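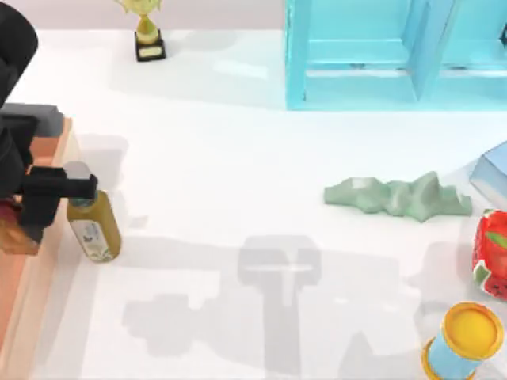

*A green glass bottle with a gray cap.*

# How Does a Smell Get Into a Bottle?

Take a big sniff of an orange peel. Wow! That zingy smell is made of tiny bits called molecules, far too small to see. They float off the peel, drift up your nose and land on special smell sensors. Your brain gets the message and shouts "orange!"

Perfume makers catch those tiny bits and save them for later. One way is with steam. Hot steam is pushed through a big pot of petals or leaves, and it carries the smelly oil away with it. When the steam cools down it turns back into water, and the oil usually floats on top, ready to be scooped off.

Flowers hold very little oil, so you need heaps of them! At the Sornano farm, pickers start before sunrise in May, when the roses smell strongest. They can fill up to 47 sacks in one morning -- and all of those petals make just a small jar of oil.

## Mixing time

Harvey Fortin mixes perfumes at a workshop called Selora. He has 701 little jars on his shelves, and he knows every one by its smell! (He started learning when he was 15.) He puts a drop of this and a drop of that onto a paper strip, waves it, sniffs, and writes down what he thinks.

Then the oils are stirred into alcohol, which dries quickly on your skin and helps the smell spread out. Lemony smells fly away first. Flowery ones stay longer, and woody ones can hang around all day -- so one perfume can smell different at breakfast and at dinner!

## Try it yourself

Ask a grown-up to help you collect some orange peel, mint leaves and a cinnamon stick. Put each one in its own cup, close your eyes, and have a friend hold them under your nose. Can you name all three?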